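Demonstration (robot teaching)

In robotics, a demonstration is a recorded performance of a task, given by a person so that a machine may later attempt it. The field is known as learning from demonstration, programming by demonstration or imitation learning, depending on which department is paying. The person giving the demonstration is called the demonstrator, the operator or the teacher. The last of these is the least common, perhaps because it suggests a salary.

Contents
1 Background
2 Methods
2.1 Kinesthetic teaching
2.2 Remote control
2.3 Hand-held grippers
3 Household tasks
4 Quality of demonstrations
5 Criticism
6 See also

Background

Industrial arms were for a long time programmed as lists of positions. This suits welding, where the car body arrives in the same place each time, and suits laundry very badly. Showing the machine what to do was an early alternative. Painting robots were led through the motions of a skilled sprayer and then repeated them, including any flourish the sprayer would have preferred to keep private.

Later systems do not simply play back the motion. They are trained on many recordings of the same task and are expected to produce something suitable for a sock they have not met before.

Methods

Kinesthetic teaching

The demonstrator takes hold of the robot's arm and moves it through the task while the joints record their own angles. Nothing has to be translated between one body and another. It is tiring, however, and a person steering two arms at once soon runs out of hands. The demonstrator also tends to block the robot's cameras, so that a good part of the recording may consist of an elbow.

Remote control

In teleoperation the demonstrator works at a distance from the robot's grippers, using a joystick, a headset with controllers, or a smaller copy of the arm known as a leader. The robot's own arm, the follower, does as the leader does. Operators generally lose most of their sense of touch and compensate by looking very hard. The Cekley leader arm, a bench-mounted design with 5 joints, was liked for its light weight and disliked for drooping whenever the operator reached for a drink.

Hand-held grippers

A third approach leaves the robot out of the room. The demonstrator carries a pair of grippers resembling the robot's own and does the task with them, usually with a camera worn on the head or fixed to the tool. Printed square markers are often attached to the handles, and software uses them to work out where each gripper is and which way it is facing. The markers are of little use when a sleeve, a door or the other gripper is in front of them.

The method is cheap and travels well. Its main drawback is that a human arm can reach places in ways a robot arm cannot, and will do so without mentioning it.

Household tasks

Laundry has a standing in the field out of proportion to its glamour. Cloth has no fixed shape, hides behind itself, and looks much the same to a camera whether it is one shirt or two. Loading and unloading a machine adds a door, a dim interior and a round opening that both grippers must enter without striking the rim or each other.

Birdie Esposito's handbook for demonstrators, prepared for the Marcombe home tasks project, gives the dryer a longer chapter than the kitchen. It asks for both grippers to go in together, jaws down, and for the demonstrator to look into the drum and stay looking. The project collected 200 demonstrations of the dryer task, of which 80 were kept for training. 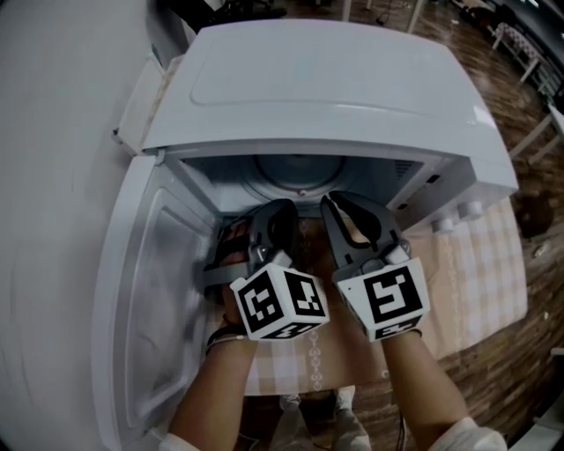 Quality of demonstrations

A useful demonstration is slow, complete and rather dull. Experts are not always good at giving them. A person who has emptied dryers for decades does it quickly, changes method halfway through, and closes the door with a hip, a part most robots lack.

Mistakes are a matter of dispute. Fitzgerald Kasprzak, who ran training for the Brusero arm, argued for keeping recordings in which an item is dropped and picked up again, on the grounds that the robot would be dropping things too. The Greenberg guidelines take the stricter view and discard any recording with a drop in it. Robots trained under either policy have continued to drop things.

Criticism

Critics point out that a demonstration shows what was done and leaves out why. A robot may learn that a pause belongs before every grasp when the demonstrator was only trying not to sneeze. Others object to the cost in labor, noting that a task must be done by hand a great many times before it need never be done by hand again.

See also

Behavior cloning
Fiducial marker
Teleoperation
Laundry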